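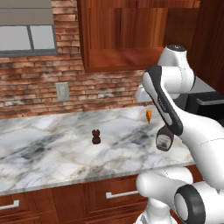

4. Preparing the kitchen demonstration for visitors

Issue 3, revised 7/1/22

This section applies to the Wokach arm controller when used with the Flunurby simulated kitchen at open days and arranged visits. It assumes that the software has been installed as set out in Section 2 and that the host has completed the practice run in Section 3.

The demonstration takes place entirely in simulation. The kitchen, the white arm and the two small objects on the marble worktop are computer-rendered. Visitors follow the work on the main display, and the host gives commands from the Wokach console.

4.1 Before the doors open

1. Switch on the display, then the simulation computer. Allow the display to settle on its normal input before going further.

2. Start Flunurby and choose Kitchen from the site list. Do not choose Kitchen (old), which is kept for users of earlier licences and has different worktop heights.

3. Open the Wokach console and select Connect. The status line changes from Waiting to Linked.

4. Select Home. The arm moves to its stored start position at reduced speed.

5. Check the view on the display. The two-fingered gripper should be over the worktop with nothing between its fingertips. The dark brown object and the orange object should both be in view, standing clear of the gripper on its left.

6. If either object is missing from the view, select Reset Objects and repeat step 5.

7. Set the speed limit to 100 mm/s. The factory setting is 400 mm/s, at which most visitors cannot follow the approach to an object.

Note: The speed limit returns to the factory setting whenever Flunurby is restarted. Enter it again after every restart, including those between visiting groups.

4.2 Running the demonstration

1. Select New Session and enter a group name. Session files are stored under this name and cannot be renamed from the console.

2. Select the dark brown object as the target. It stands further forward on the worktop and gives a clearer line of approach than the orange one, which lies near the brick wall.

3. Select Preview. The planned path is drawn on the display as a blue line.

4. Point out the path to visitors, then select Run.

5. When the console shows Task Ended, select Home.

6. Repeat steps 2 to 5 with the orange object as the target. For this target, set Clearance to High before selecting Preview.

Caution: Do not select Run while a red path is shown. Red marks a planned contact with the wall, the cabinets or the worktop. No equipment can be damaged in simulation, but the session file will be marked as failed and the controller will lock until it is reset.

7. If time allows, invite one visitor to choose the target. The host keeps control of Run and Stop – visitor accounts do not carry these permissions.

4.3 Stopping and resetting

1. To stop the arm during a movement, press Stop on the console or the space bar.

2. To carry on from the stopped position, select Resume. To abandon the task, select Clear, then Home.

3. If the controller is locked, select Tools, then Unlock, and enter the host code.

Note: The console holds 500 session records. When this limit is reached, the oldest record is overwritten. Sites which held an open day in May should export those records before the next event.

4.4 Display settings

The Zinance display panel supplied with the visitor kit should be set to Standard. In Vivid, the veins in the marble become strong enough to be mistaken for path lines at a distance.

For rooms with seating on two sides, connect a second display through the Butt splitter and set both outputs to the same resolution. Unequal settings cause the path line to lag behind the arm on one display.

4.5 Closing down

1. Select Home and wait for Task Ended.

2. Select End Session, then Export if a copy is required.

3. Close the Wokach console before closing Flunurby. Closing them in the reverse order leaves the session file open, and it must then be recovered as described in Section 7.

4. Shut down the simulation computer and switch off the display.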